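Tabletop

From Wikikesis, the home and household encyclopedia
(Redirected from Table board)
Jump to: navigation, search

Contents
1 Name
2 Parts
3 Materials
4 Surface and colour
5 Edges
6 Care
7 Regional types
8 See also

A tabletop is the flat upper part of a table, on which people eat, write, work or put things down. In everyday speech the word is used for the whole upper side of the table, including the edge. In the furniture trade it means only the board, which may be made and sold separately from the legs. Many tabletops today are bought in this way and joined to the legs at home.

Name

In older English the upper part of a table was called the board. The word remains in expressions such as "bed and board", where board means the meals. In the oldest homes the board was not fixed. It lay on trestles and after the meal it was taken away and leaned against the wall, so that the room could be used for sleeping or for work. Fixed tables became usual in ordinary houses much later, when people had more rooms and each room got its own use.

Parts

The main part is the panel. Under the panel there is often an apron, a low frame which joins the legs and keeps the panel from bending. Some tables have no apron, and then the panel must be thicker or must have metal bars fixed to the underside. An extending table has one or more leaves. The leaf is stored under the panel or in a cupboard, and it should be kept flat, otherwise it will not meet the other parts well when it is needed.

Materials

Solid wood is the traditional material. It moves with the seasons: in damp months it becomes wider, and in the heating season it becomes narrower. For this reason a solid top is fastened to the apron with small clips or buttons that can slide a little. A top that is glued hard to its frame will often split along the grain.

Manufactured boards move much less. They are made of wood chips, fibres or thin sheets pressed together with glue, and are covered with veneer, paint or a hard plastic layer. Stone, glass and steel are used as well. Stone is heavy and can stain from lemon juice or wine — this is true of marble more than of granite.

Surface and colour

A white or very light top makes a small room look bigger, and it shows crumbs and ink at once, so it is wiped more often than a brown one. Dark tops hide stains but show dust. Many light surfaces are not completely smooth. The maker gives them a fine texture, sometimes with weak streaks in the manner of wood grain, and this makes small scratches harder to notice.

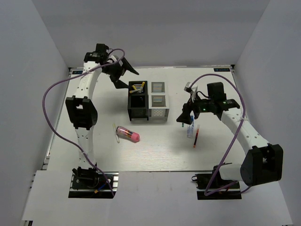 Gloss is a separate question from colour. A shiny top reflects the lamp above it and can tire the eyes of a person who reads or sews for a long time. For desks a matt finish is usually recommended, and for dining tables something between the two.

Edges

The edge gets the most damage, as chairs and belt buckles hit it every day. On a solid top the edge can be rounded with a plane and sandpaper. On a manufactured board it is covered with a strip of veneer, plastic or metal. If water goes behind this strip the board swells, and the swelling cannot be repaired. A loose strip should be glued back early.

Care

Most tops need only a soft cloth, warm water and a little dish soap. The cloth should be well wrung out, and the surface dried afterwards. Oiled wood wants new oil when water no longer stays in drops on it. Hot pots should stand on a mat, also on surfaces which are sold as heat resistant. Pale rings in lacquered wood are moisture under the finish, and they sometimes go away by themselves if the table is left uncovered in a dry room.

Regional types

The Lustcombe table has a thick top made of three wide planks with a narrow batten across each end. It was made for farm kitchens, and the planks were left without any finish and scrubbed with sand. Over 60 of these tables are listed in the region, most of them still in use.

The Drerninstead top is round and tilts on a hinge, so the table can stand close to the wall at night. The Lis writing board has no legs at all. It is laid across the arms of a chair, and a low rail at the front stops the pens from rolling off.

See also

Trestle table
Apron (furniture)
Table leaf
Edge banding

Categories: Tables | Furniture parts | Household surfaces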